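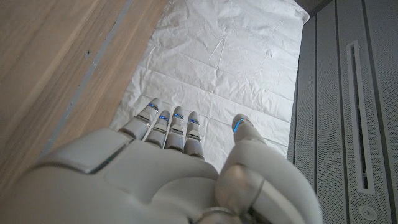 We use cookies to give you a better visit. Accept – Settings

In November I went to the open day of Brimero, a packaging workshop behind the Thibodeaux store. The ticket was 5 dollars and the tour took 40 minutes.

I wanted most to learn about wrapping paper. Our guide said that paper which is crumpled first and then opened again holds better around a cup than a new, smooth sheet. The wrinkles keep a little air inside. I did not know this, and I have packed many cups in my life.

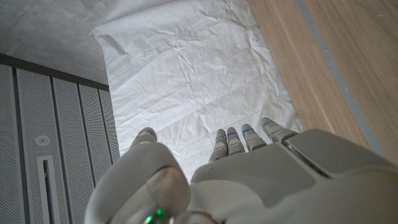

Crumpled white paper at the Brimero open day.

After this we could try it at a long bench. I made 3 parcels and the last one was quite good – the first I prefer to forget. The paper is made by Vodano and one roll costs 88 dollars, too much for my small shop.

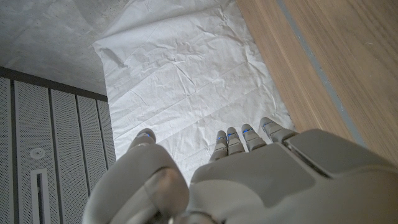 For the corners of a box they fold the sheet in two before they press it in. I asked if used paper is also fine, and they said yes, if it has no tape on it. Coffee was free, but the parking is difficult, so better take the bus.

Print this page | E-mail to a friend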